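Week 7 notes: comparing the wrist view and the fixed view

Last week we got the Villey fingers and the Sivel fingers bolted up and moving, so this week is about what the cameras can tell you (and what they can't!). I've run this prac since November and the same trap gets somebody every time — people pick a favourite camera before they've looked at a single picture from the other one.

Start with the wrist view. Open the fingers all the way, hover over bare table and save a picture before you go near a block. I love this view for checking that the tips are level and centred, but it's hopeless for judging height.

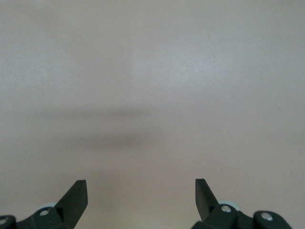

Fig. 1. Wrist view, fingers open, nothing between them. Note the soft shadows further up.

Your controller (Gaillard or Usmont, whichever your bench has) should log the finger gap with each picture. Set the closing speed to 30 and leave it there for both sets of fingers, otherwise you're comparing speeds and not grippers. Save at 350 ms intervals.

Now the fixed camera. You lose the fine detail at the tips, but you get the neighbours, and with foam blocks sitting in a column that matters heaps. Have a look at how near the gripper body comes to the block you're not picking up.

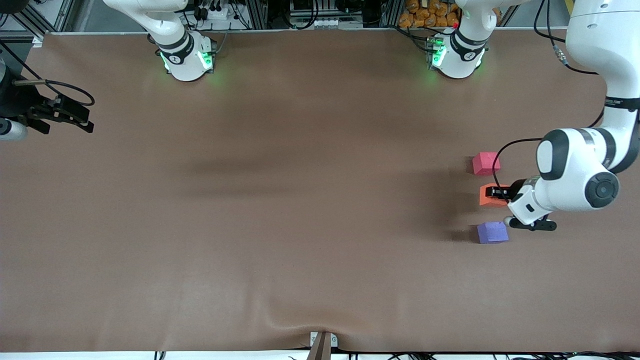 Fig. 2. Fixed view. Left arm on the orange block, pink behind it and purple in front.

For your write-up, do 7 grasps per set of fingers and give me one paragraph on which view you'd trust for the approach and which for the close. Colour photos please, labelled by view.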